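Grornby Household Spending Diary

Version 3, updated 22/09/2024. The table lists weekly grocery and drink purchases from 79 households, one row per item. Prices are as printed on the receipt, before coupons.
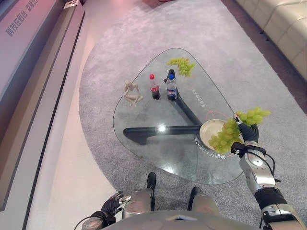
Are bottle deposits included in the price?
Deposits are kept in their own column, deposit_paid, and left blank where the receipt did not show one.

Four households dropped out in May, so later weeks cover 75. Send corrections to Mbali Kruger with the row number.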